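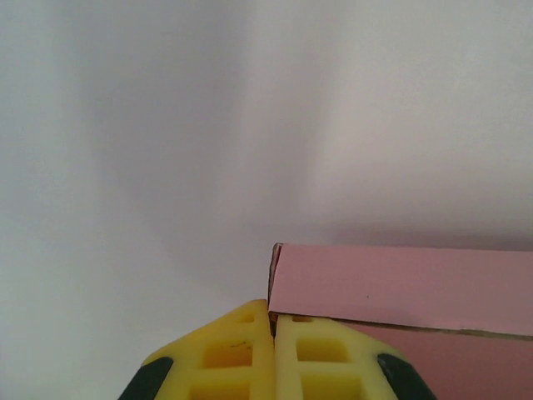

# Why is a cardboard box so strong when paper is so floppy?

Take a sheet of paper and try to stand a can of beans on its edge. Go on, I'll wait.

The paper folded up and the beans are now on the floor. Yet somewhere in your house there is probably a box made of paper that is holding up a stack of books, a heater and a bag of shoes that don't fit you any more. It has been doing this for years and has never once complained.

## Looking inside the wall

Find an old moving box (ask first, especially if it's still full) and tear off a corner. If you look at the torn edge, you'll see three layers. There's a flat sheet on the outside, a flat sheet on the inside, and a wavy one squashed between them like the filling in a very dull sandwich.

The wavy layer is called **fluting**. The flat ones are called **liners**. Put together, they make *corrugated cardboard*. Corrugated comes from a Latin word for wrinkled, so you may also use it to describe your grandfather, though I don't recommend it.

Each wave works like a tiny arch. Arches are good at holding things up, which is why people have been building bridges out of them for thousands of years. Push down on the top of one and the push travels along the curve and out through both sides. The liners hold the feet of the arches still, so they can't slide apart and go flat.

The waves also trap air. Air costs nothing and weighs hardly anything, so the box stays light, and there's a bit of squish in the wall if somebody drops it. Somebody always does.

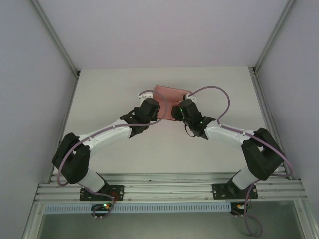

## It started with hats

The first people to use wrinkled paper weren't packing anything. In England in the 1850s it was used as a lining for tall hats, to keep the hat stiff and let the head inside breathe a little. Gentlemen walked around looking very important with paper wrinkles pressed against their foreheads.

Some years later, in America, people began wrapping it around glass bottles and lamp parts, which until then had travelled in straw or sawdust and arrived in more pieces than they left in. Then a liner was glued on to stop the wrinkles stretching out, and after that a second liner. You know the rest, because you've sat in one and pretended it was a submarine.

## Not every box has waves

Look at a cereal box. Tear that one (empty it first, please) and you'll find no waves at all, only one thickish layer. The proper name is **paperboard**, though most of us call it card or cardboard and get on with our lives. It's thinner, it folds neatly, and it's easy to print bright colours on.

A box like that gets much of its strength from its shape. A flat piece of card bends easily, but once you fold it, each corner stiffens the walls on both sides of it. Close the lid and you've tied the four walls together at the top. Leave the flaps open and the sides can wobble.

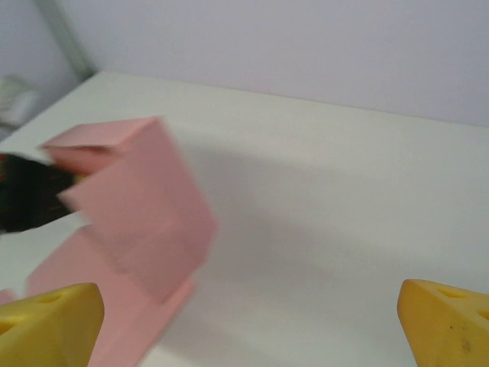
*A pink cardboard box on a white table. Folding is what turns flat card into walls.*

## Try it yourself

You will need:

- 3 sheets of plain paper
- sticky tape
- 20 paperback books, or as many as you can find
- an adult who is not fond of peace and quiet

1. Roll one sheet into a tube and tape it. Stand it on its end.
2. Fold the second sheet into a square tube, with four sides, and tape that too.
3. Fold the third into a triangle tube.
4. Put books on top of each tube, one at a time and in the middle, until it gives up.

Write down how many books each tube held before you do the next one. You'll think you can remember. My neighbour Harish got 13 on his round tube and has brought it up at every barbecue since.

Most people find the round tube wins. Corners are stiff, but the flat bits between them can buckle, and a circle doesn't have any flat bits.

## What beats a box?

Water, mostly. Paper is made of plant fibres, tangled together and dried. When it gets soaked, the fibres loosen their grip on each other and your submarine turns into porridge.

Funnily enough, that's also how it gets recycled. Old boxes are stirred into warm water until they fall to bits, then the mush is cleaned, pressed flat and dried. The fibres get a little shorter on every trip, so new ones are usually mixed in to keep the paper tough.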